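The Handle Drawer, and Other Parts of a House

Posted in February by Hazel Mercado
Filed under: Around the House / Small Objects / Galleries

When my aunt Ingrid Marchetti moved out of the house in Plusden she left behind a piano, a bread box, and what she described on the phone as "a few odds and ends, dear, you'll hardly notice." I have now gone through them. There were 2,341 loose objects, not counting screws, and I know this because my cousin Wendell Quintanilla bet me five dollars that I would quit before a thousand. He has not paid.

A fair share of those objects were handles. Some were attached to things, which was nice of them. Others had come away from a brush or a drawer or a saucepan years ago and been kept in case the rest ever turned up. Ingrid believes that a handle is the valuable part and that the other end is a kind of consumable. Having lived among her things for a month, I've started to see her side of it. You never touch the bristles. You touch the handle every day for thirty years, and you couldn't draw it from memory if somebody paid you.

So this gallery is mostly handles, with a few guests. I wrote a line or two for everything I liked. You will have to take it on my word, and Wendell can tell you what that's worth (five dollars, outstanding).

1. The back door knob
Brass, dented on one side from the winter my uncle used it as a nutcracker. It turns in both directions and opens the door in neither. You lift, lean, and apologize to the dog.

2. Saucepan handle, no saucepan
Black, with a hanging ring worn thin as wire. Ingrid says the pan went to Mortimer Baptiste next door in exchange for a ladder. Mortimer says there was never a ladder. I have looked, and there is a ladder.

3. Potato masher
Red paint on the grip, gone wherever fingers go. You can work out from the bald spots that the person who owned it was left-handed and angry.

4. The Gotura can opener
I had never heard of Gotura either. It came in its own tin, and the only way into the tin was with a can opener. I used a screwdriver, which I have added to the collection.

5. Cutlery tray, second from the top
286 teaspoons. The house has four chairs. When I raised this with Ingrid she said people take them, and I said it looked to me as if people were bringing them.

6. Drawer pulls, assorted, in a sock
They're porcelain, mostly, with one made of glass and one that I'm fairly sure is a chess piece. The bureau they came from is still upstairs. You open it with a butter knife, and the butter knife lives on top of it, so at least there is a system.

7. Dust brush
Its bristles have all leaned over to the left like people on a windy ferry. The handle is perfect. Ingrid would like that noted.

8. Umbrella, the curved end only
A very good curved end. It hung on the hall hook by itself for years, and guests would reach for it on their way out into the rain and then stand there.

9. White handle with a loop

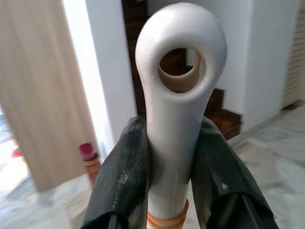

Loop up, orange rings down by the bottom. My favorite of the lot, and the hole is big enough to see the woodwork through.

I keep coming back to number nine. It's glossy plastic with a fat round head, and inside the hole the rim goes a warm beige, like the inside of a teacup. Somebody decided on two thin orange rings when none would have done the job. I'd like to shake that person's hand. I asked Dace Jankauskaitė, who runs the secondhand counter at Lollitz and has priced more kitchen drawers than anyone I know, and she turned up her nose at the brass knob and the porcelain and said she'd take "the white one." She can't have it.

10. Suitcase handle
Leather, and stitched back on at least three times, once in what looks like dental floss. The suitcase is full of other handles. I closed it again and went for a walk.

11. Jump rope, one end
Turned wood with a blue stripe. The other end is presumably in somebody else's gallery.

12. The pump handle in the yard
Too heavy to bring in, and it's still connected to the pump, so technically it's off topic. Forty strokes gets you a cough and a spider.

Ingrid has been told about all of this and wants the teaspoons back. The bureau is going to Wendell, who hasn't heard about the butter knife. Anything else here that isn't claimed by April goes to Dace in boxes, apart from the white one, which has a hook by my stove now, and the ladder, which Mortimer came over and took at seven this morning without a word.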